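Open Day at the Perstead Laboratory: A Conversation with Jintana Chareonsuk

Posted 5/4/18

The Perstead Laboratory opened its doors to the public this spring, and 354 visitors registered at the front desk over the course of the day. Most of them spent part of their visit at the manipulation benches on the second floor, where Jintana Chareonsuk and her colleagues demonstrated how a robot arm is taught to pick up ordinary objects. Ms. Chareonsuk has led the group for four years. She spoke with the Office of Public Programs after the last tour had left.

The group's main effort is a project called Lullard, which is concerned with small items found on desks and in kitchen drawers. Visitors were invited to set an object on the table and watch the arm attempt to grasp it. "People expect us to show them something heavy or something fast," Ms. Chareonsuk said. "We show them a pen. A pen rolls, it is narrow, and it can be lying at any angle. If the hand arrives slightly to one side, one finger touches first and the pen moves away."

She described the approach to an object as the part of the work that receives the most attention from her team. The arm carries a small camera close to the gripper, and the software must decide from that view alone where the fingers should go. "At that distance the fingers take up a good deal of the picture," she said. "The system has to learn what belongs to the hand and what belongs to the table." 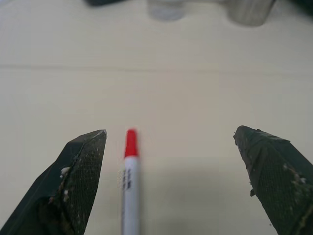
A marker between the open fingers of the gripper, as seen by the camera on the arm.

Farzad Shokri, who maintains the equipment, joined the conversation to answer a question that several visitors had raised about the finger surfaces. The textured grip, he explained, is treated as a part that wears out. "A smooth finger will hold a block of wood very well and will drop a plastic barrel," he said. "We have tried a number of coverings. I keep a log of each one, and I would rather replace a pad early than spend an afternoon looking for an error in the software that was never there."

Mr. Shokri also operated the second bench, where members of the public could guide the arm by hand. The laboratory recorded 127 of these attempts during the day, with the permission of those taking part. According to Ms. Chareonsuk, such recordings are useful in part because newcomers do not move the way her staff do. "Our own people have habits," she said. "A child of nine will come at the object from a direction we had stopped considering."

The recordings will be added to a collection begun in February, which already holds over 649 guided grasps. The control software, known within the building as Shirazi, was written by the group and is supported by a grant from Prestimico that runs for another 18 months.

Asked what she would change for the next open day, Ms. Chareonsuk mentioned the length of the line on the stairs and the need for a lower table for younger guests. She also hopes to leave more time for questions. "One gentleman wanted to know why the hand waits before it closes," she said. "We talked for quite a while — he had repaired watches all his life, and he had opinions about fingers."

Groups wishing to visit the manipulation benches outside of the open day may write to the Office of Public Programs. Tours are free of charge and must be arranged in advance.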